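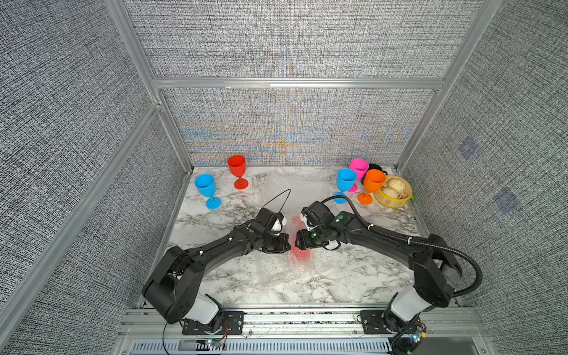 Progress Report, Phase 2
Two-Arm Wrapping of Fragile Tableware
Submitted to the Tedlow Fund by Nadine Khasawneh, project lead, Clella Lab

Summary

This has been our best stretch of the grant so far. When we wrote to you in August we had a pair of arms that could pick up a plastic glass and set it down again, and a lot of hope about bubble wrap. We now have 600 recorded demonstrations of the full wrapping task, a trained policy that finishes it often enough to be worth measuring, and a result on training order that we didn't expect and are very happy with.

The original proposal asked whether soft, see-through packing material could be handled by learning from human operators, with no physical model of the sheet at all. We feel comfortable answering yes for a single glass on a flat sheet. Several glasses in a row is harder, and most of this report is about that.

What we did

All of the data was collected on the Smadi bench by teleoperation. An operator drives both arms, brings a glass onto the sheet, folds the near edge over, rolls, and moves the bundle aside. We switched from real stemware to plastic in the first week, and I wish we had done it sooner. The plastic has the same awkward shape (foot, thin stem, wide bowl) and the operators relax and work at a natural speed. Their motions are smoother and the policy picks that up.

The first 300 demonstrations used a fixed start: same glass, same spot, same sheet placement. The second 300 let everything vary. Glasses start upright or on their sides, colors change, and there are items on the table that don't need wrapping at all. We kept the steamer of buns in the clutter set after an operator suggested it, and it has been a great test of whether the policy reaches for the right thing.

Seeing through the wrap

Clear wrap was the part our reviewers worried about most, and fairly so. It has highlights everywhere and the table's veining shows right through it. Our depth readings over the sheet were close to useless, so we dropped them and went with color only, from the fixed view and the wrist views together.

The wrist views turned out richer than we had hoped. Once something blue is in the wrap, its color still comes through, in shades from pale to deep, and the bubbles add a texture that bare plastic doesn't have. When we train with the wrist views removed, the arms still find the glass but let go too early, before the fold is closed. With them back in, that failure nearly goes away.

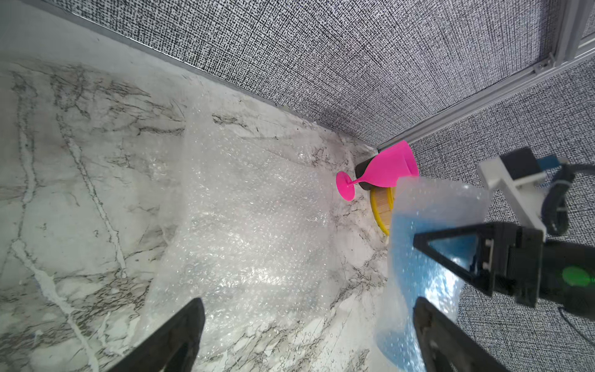 The training order result

We had planned to mix all the data together. Because of a delay in getting the varied set labeled, we trained on the fixed set alone, then continued on the varied set a while later. That version beat the mixed one on every object we tried! We reran both from scratch, using Prukar to manage the runs so that nothing differed except the order, and the gap held.

Our best guess is that the fixed set teaches the fold itself, and the policy can then hang on to that motion while it learns where to start it. We'd like to test this properly before we write it up. Saving the fixed set for last gives the worst results of all, which at least fits the guess.

Where it still struggles

The handoff between arms is the weak point. If one arm pulls while the other is still closing, the wrap slides and the bundle opens at the bowl end. Items near the back corner are hard to reach without brushing their neighbors. And finished bundles take up room: with wrapped cups lying across the table, the policy sometimes goes back to one it should leave alone. We are adding a simple "done" signal for this and early runs look promising.
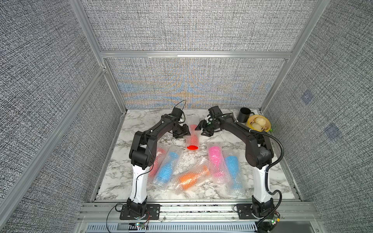

NEXT STEPS

Over the next 14 weeks we plan to:

Collect a handoff set, made up only of the moments when both arms are on the same bundle.

Repeat the training order comparison with a different fold, to see if it carries over.

Try mugs and bowls, starting with the ones already on the table as clutter.

Share the demonstrations with the other groups you fund, along with our operator notes.

Spending is on plan. The only change we are asking for is to move the money set aside for a depth sensor into operator hours, which would let us start the handoff set right away. I can send the revised budget page whenever it suits you.

We would love to have you visit the bench. The full task is much more fun to watch in person, and the operators are glad to let guests drive the arms.

Nadine Khasawneh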